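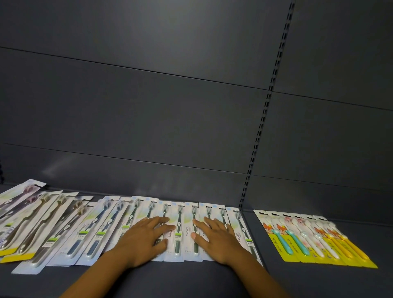 Can the shelf unit straighten a row of blister packs without a person finishing the job?

At present a person is still required for the last part of the task. The unit can bring cartons to the bay, place packs on the shelf and confirm that the product matches the label. Squaring up a row of thin, overlapping cards remains manual work at all sites covered by this agreement.

Ticket 155
Subject: Facing routine stops on carded oral care items
Site: Enell, store 11
Equipment: Tunduten shelf unit, Heo control software
Opened by: Tekle Kumsa, store operations, Enell
Assigned to: Rhona Innes, field support, Nultex
Priority: Medium
Status: Open, workaround in place

Reported problem

The unit completes the placing routine on the oral care bay and then stops during facing. The Heo console displays "contact uncertain" and requests assistance. The same routine runs to completion on boxed toothpaste in the next bay. The store asks whether this is a fault in the unit or a limit of the product, and whether staff hours assigned to this bay may be reduced as planned in September.

Entry 1, Nultex support

Received and logged. The site is asked to confirm the software release, to run the gripper self-test, and to state whether the stop occurs at the same point in each run.

Entry 2, Enell store operations

Software is current. Self-test passed. The stop does not occur at a fixed point. On some runs the unit stops at the first card it touches, and on others it reaches the middle of the row. Twice it pushed one card behind another and reported the row as complete. Staff found the hidden cards during the evening check.

Entry 3, Nultex support

The false completions are the more serious matter and have been recorded separately under this ticket. Logs were retrieved for 66 facing attempts. The wrist sensor readings are within tolerance. No mechanical fault was found.

The cause appears to be the way the cards rest on one another. When packs are fanned and overlapping, as with the Niepoth brushes, the edge available to the gripper is one thickness of card. The clear blister returns a weak reading to the depth sensor, and the software cannot always determine where one pack ends and the next begins. An associate deals with this by laying both palms on the row and working by touch. The unit has no equivalent movement. It handles one item at a time and does not feel the row as a whole.

The children's packs, which lean the other way on their yellow cards, produced the same result.

Entry 4, Enell store operations

Please advise whether a shelf divider would resolve the issue. The store would also like to know whether the unit can be limited to placing only.

Entry 5, Nultex support

Dividers were tested on the bench at Nultex. They reduce the lean, and the unit completed more runs, but it still failed when two cards had slipped together. Dividers are therefore permitted but are not considered a fix.

The unit can be limited to placing. Proceed as follows:

1. In Heo, open the bay profile and set Facing to Manual.
2. Set Completion Report to Staff Confirmed.
3. Restart the routine and allow up to 3 minutes for the profile to load.
4. Have an associate face the row by hand and confirm at the console.

Entry 6, Enell store operations

Steps completed before opening at 7:30 a.m. The unit placed stock and handed over as expected. The associate's confirmation was accepted on the second attempt. The first attempt timed out.

Entry 7, Nultex support

The timeout is a known issue and has been added to the ticket. With regard to staffing, Nultex does not recommend reducing hours on any bay that holds carded goods. Boxed and bottled goods may continue under the existing schedule. Facing by touch is under development with Tunduten and no release has been assigned to it.

Ticket remains open pending correction of the false completion report.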